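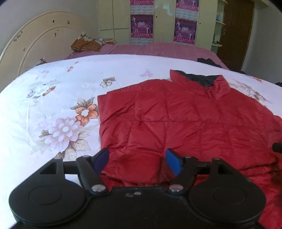

Behrouz Sadeghi wrote in after the last gallery to say that a padded jacket should never be folded at all, only hung, and that four months in a drawer will flatten the filling for good. He has a point about the four months. A jacket that goes into a drawer in September and comes out the following year will look tired. But plenty of us don't have the closet space, and a loose fold for a few weeks does no lasting harm that I've noticed.

This gallery is part of the winter clothes pages, last updated January 25, 2019. The subject is one red quilted jacket with a stand-up collar and a black inner lining at the neck, laid out on a bed with a flowered sheet. A bed is a better place for this job than a table. You can walk up to it from more than one side, and the fabric doesn't slide off while you are working on the far sleeve.

**Laying it out**

Close the zipper or snaps first if your jacket has them. Spread the body flat and pull the hem straight. Smooth each panel from the middle toward the seams with an open hand. Don't press hard. The air has to come out on its own, and leaning on it only moves the bulge to the next panel.

**The sleeves**

Bring one sleeve across the body, then the other. Keep them level with each other if you can — a sleeve that slopes makes a lump in the finished bundle. Leave the collar standing until the end. 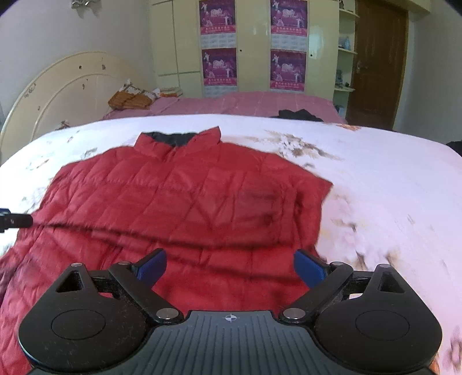
After the sleeves, fold the hem up toward the collar in two turns. I used to do it in three and got a smaller bundle, but the creases took days to drop out. Two turns gives a package that fits a drawer 8 inches deep, with a little room on top for a scarf.

If you roll instead of folding, start from the hem and finish at the collar. Mine has been rolled for trips to Kestbridge and it came out fine after a night on a hanger.

**Storing it**

A cotton pillowcase works well as a cover. I stopped using vacuum bags after one winter. They save space, but the quilting came out flat and stayed that way until I had shaken the jacket out several times.

Write the contents on a tag and pin it to the pillowcase. The next gallery covers wool sweaters and scarves.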